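How to Store an Artificial Wreath So It Keeps Its Shape

Updated 29th April

I love wreaths. I have one for pretty much every season, and for years I stored them the worst possible way, stacked in a closet with a winter coat on top. Every one of them came out looking like it had been sat on! After a lot of flattened bows I've settled on a routine that works for me, and it takes less time than you'd think.

What you need

A hard-sided wreath box or a zippered wreath bag, at least 2 inches wider than your wreath all the way across
Acid-free tissue paper
A soft, dry paintbrush
Twist ties or short bits of floral wire
A tag or a strip of masking tape, and a marker

Step 1: Clean it first

Take the wreath outside and give it a gentle shake. Then go over it with the paintbrush, working from the center out to the tips. Don't use a damp cloth on anything with glitter, dried flowers, or paper berries. If the wreath hung on a front door through rain or snow, let it sit indoors overnight before you pack it. Even a little moisture trapped in a closed box can leave rust spots on the wire frame.

Step 2: Take off the big stuff

Bows, large ornaments, and anything on a long pick should come off. Most bows are only held on with a wire, so untwist it and leave it attached to the bow so you have it next year. Stuff each loop with a loosely rolled piece of tissue. I go a bit overboard here and fill the tails too, but the loops are what count.

If your wreath has lights, take the batteries out. Do this even if they're brand new. I lost a really nice Miseo battery pack to corrosion one year and I'm still annoyed about it.

Step 3: Pick your container

A bag is fine if you can hang it. My favorite is the Dirlow zip bag, which has a loop at the top that goes right over a closet rod (it holds my 24-inch pine wreath with room to spare). If it has to lie flat, get a box. I use the Codel hard case for anything with berries or pinecones -- the lid snaps down on all four sides and it stacks nicely.

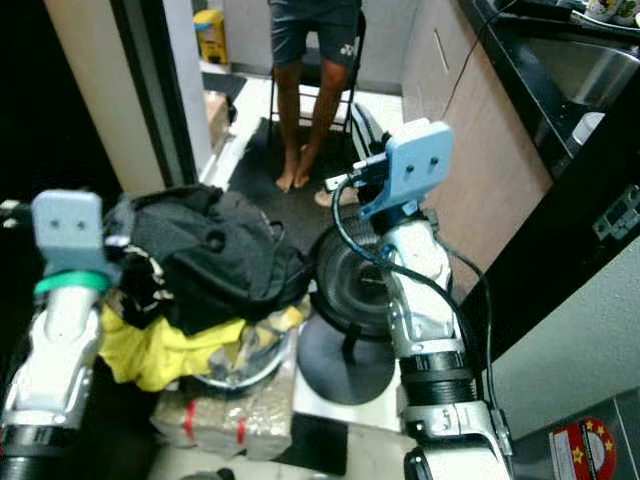
Measure across the widest point, tips included, before you buy either one. The size on the store label is often just the wire ring, and those extra inches of greenery have to go somewhere.

Step 4: Pack it

Lay a few sheets of tissue in the bottom, set the wreath in face up, and tuck more tissue into the center hole. That center roll keeps the inside branches from folding in. Put the bow in the middle if it fits -- if it doesn't, give it a small box of its own. Close the lid without pushing. If you have to push, the box is too small.

Step 5: Label and put away

Write the season and the door or wall it goes on. Keep it somewhere cool and dry, away from windows. Attics get hot enough to soften hot glue, and I've opened a box in February to find a pile of loose berries at the bottom.

Getting it back in shape

Bend the branches out one at a time, starting with the inside row. For crushed ribbon, a steamer on low held several inches away does wonders. Mine is a little Ibarra travel steamer and it perks up polyester ribbon in seconds! Skip the steam on velvet until you've tried it on the back of a tail.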